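Kurnden publishes good-practice guide for hand-held gripper recording, runs to 20 pages despite everyone's best efforts

For immediate release

Kurnden today released the first public edition of its Good Practice Guide for Hand-Held Gripper Recording, a free document for teams that collect manipulation data in homes, shops and other places where people were getting along fine without them.

The guide grew out of an internal checklist that had been taped inside the lid of an equipment case. It was written with Tanoli, which runs recording crews, and Flusov, which trains grasping models on what the crews bring back. The two companies have spent much of their working relationship sending each other politely worded emails about missing metadata, and both agreed that a shared rulebook might be cheaper.

"We had 400 sessions in the archive and about as many ways of saying 'bag,'" said Bushra Sandhu, who leads data standards at Kurnden. "One operator had a category called 'bag-ish.' I have some sympathy for him, but the training software has none."

The guide covers consent, session setup, labeling, handling of other people's belongings, and what to do when two operators work side by side. It assumes that the reader already owns a gripper and knows which end to hold.

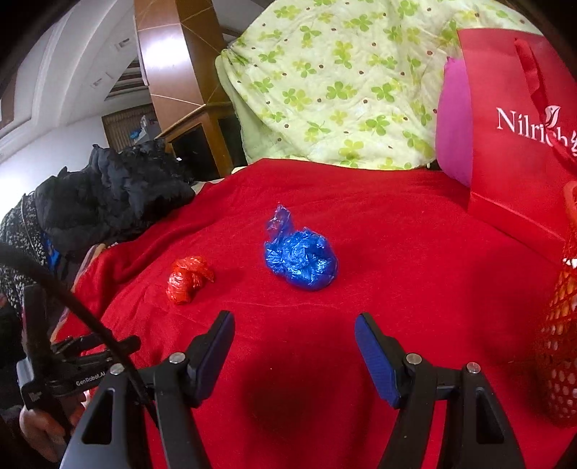 Soft and crumpled items get the longest chapter. Plastic bags, netting, knitwear and bedding change shape every time someone touches them, which makes them useful for training and miserable to document. Under the new rules, an object keeps one name for the whole session, whatever shape it ends up in. Operators record the material if they know it and write "unknown" if they don't. Guessing is discouraged. So is writing "see video."

The chapter also takes a position on tidying up. Earlier drafts asked crews to clear the recording area completely, and Flusov objected. A model trained only on bare surfaces, its engineers pointed out, does poorly the first time it meets a coat. The published text asks crews to leave household clutter where the resident left it, provided the resident agrees, and to move only what is fragile, sharp, private or alive.

"I argued for the clear table for most of a year," said Lahcen Bennani, field operations manager at Tanoli. "I lost. My crews are delighted, as it turns a good deal of what they were already doing into policy."

Other requirements in the guide include:

Residents sign before any device is switched on, and can withdraw a recording later without giving a reason.
Names, addresses and faces are masked before files leave the crew's laptop. Brand names on packaging may stay.
When 2 devices share a work area, each operator calls out before reaching across. The guide suggests the word "crossing." Crews may choose another, within the limits of good taste.
Finger pads are inspected at the start of a session and after every break. A torn pad ends the take.
Cables are kept clear of the object being handled and of the operator's feet, in whichever order seems more urgent.
A failed grasp is kept and labeled as failed. Deleting it is treated as a data error – the guide is unusually stern on this point.

The last rule drew the most comments during the review period. "People like to look competent," said Hina Mirani, who edited the final text. "We had operators quietly throwing out every take where they dropped something. The result was a dataset in which nothing had ever been dropped, and a model that had no idea what to do when it happened."

Kurnden is also releasing Trillen, a small command-line tool that checks session files against the guide and lists whatever is missing. It does not fix anything. In trials, Trillen was run on 3,000 archived takes, and the resulting report was described by one reviewer as "a long read."

The guide is voluntary, carries no certification mark, and does not replace local privacy law or a device maker's safety instructions. Comments on the first edition are open through May. Kurnden asks that anyone proposing a new object category first check the existing list, where "bag-ish" has been retired.

The guide and Trillen can be downloaded free of charge from the Kurnden website. Printed copies are available on request, with the staples on the correct side from the second batch onward.

Press contact: Chun-hung Chiu, Kurnden communications office
Technical questions: Tanveer Kazmi, Kurnden data standards group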